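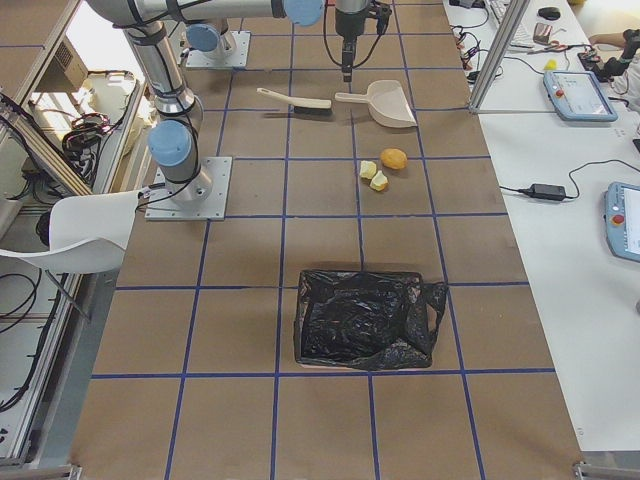 Right, the dustpan and brush question. I've been told by several people this week that I'm "overdue a rethink" on how I clear a table. I remain to be convinced. Thread.

The claim, as far as I can follow it: you cover the whole table in brown paper, mark it off in squares with blue tape, and then clear one square at a time into a lined box. It's called the Skelo method, apparently. You can buy a booklet.

I don't object to the paper. Brown paper on a table is a good idea and people did it long before there was a booklet. Crumbs show up on it and you can bin the lot afterwards.

What I object to is the tape. Tape has edges. Anyone who has ever swept up after toast knows what an edge does to a crumb.

Yesenia Ocampo, who swears by all this, says the tape is "there for the eye" and the brush goes straight over it. Fine. Flour doesn't go straight over it. Try it with flour and get back to me.

Also, the lines are never straight. Mine weren't, and I used a ruler. Two bits that were supposed to meet in the middle missed each other and I was too cross to pull them up. 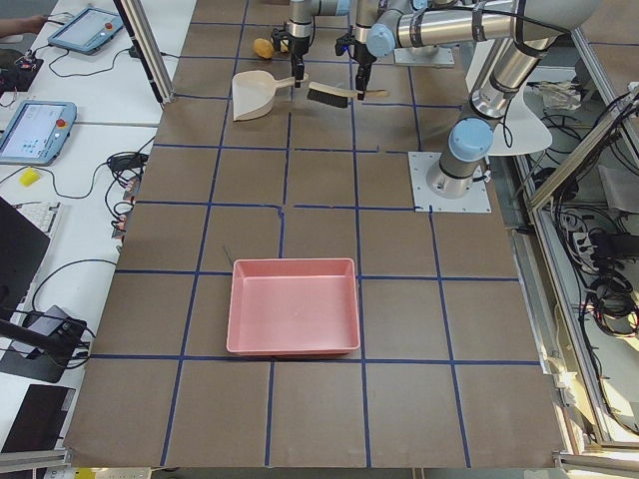 And then there's the tray. Every version of this I've come across has a pink plastic tray in it somewhere, and I still can't get a clear answer on what the tray is for. "For things that aren't rubbish." So, for things. It's a tray.

I asked whether a plate would do. I was told a plate has the wrong sides. The tray does have sides, I'll give it that, though they slope outwards, and that's how you lose a pea.

A word on toy food, as half my replies are from people with small children. Yes, you can practise on toy food. A toy potato is a very forgiving thing to sweep up. It leaves no skin and doesn't smear, and you can spot it from the hallway.

Toy bread is even worse as a test. Real bread sheds. You move one torn-off chunk of a real roll and there are another 15 bits you didn't have before. If your method only works on bread that stays in one piece, I'm not buying the booklet.

Somebody called Galindo has replied to say the small pieces are "the hard bit" and I haven't tried it properly. All right. I've got paper, I've got tape. Trying it properly this weekend.

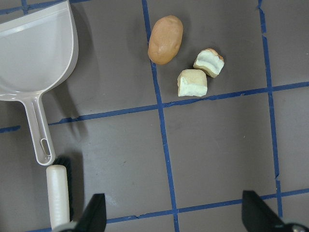

BUREMTON, 1/2/25

Tried it properly. Set a timer for 60 minutes, on the grounds that any longer and I might as well buy a new table.

First complaint, and it's about dustpans generally. Why is the handle always so much better thought out than the lip? A groove down the middle for your thumb, a slot in the end so it can hang on a hook, very nice. Then the front edge sits just proud enough of the table for a line of dust to stay put underneath.

You know the line. You pull the pan back, sweep again, pull it back, there's a thinner line. I did this until I felt unwell.

Brush was fine. Stiff black bristles, good for lumps, poor for dust, same as every hand brush I've ever owned. I don't think the squares made any difference to it whatsoever.

The squares did slow me down, if slowing down is what you're after. I finished one, looked at the next, and found I'd flicked bits of the first one into it. So you're cleaning squares you haven't got to yet and re-cleaning ones you have.

Yesenia says that means I was sweeping in the wrong direction. There's a direction. It's in the booklet.

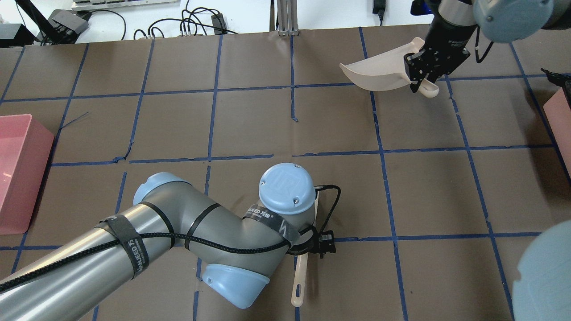

I'll concede something on scoops. For anything bigger than a crumb, a wide curved scoop beats a brush. You push, it goes in, you tip it out. If the method was "own a decent scoop" I'd have no quarrel with it.

And the long-handled spoon people have a point as well, for coaxing the last piece over. I was using the side of my hand, which I'm told is unhygienic. It's my own table.

Bag-lined box: mixed. Handy having it right there by the mess. But a bin bag that's only been draped in and not turned down over the rim will flop back over the opening the minute you bring the pan near it. Clip it or fold it.

Someone has now sent me a video on Flideo with roughly 1000 likes, titled "clear any table in 72 seconds". It starts with the table nearly clear. I've watched it twice to be fair to it.

Keeping: the paper, the box, possibly the tray, which currently has my post in it.

Not keeping: the tape. It's still on the table. It won't come off the paper without tearing, so the paper's going too, and there are crumbs under it.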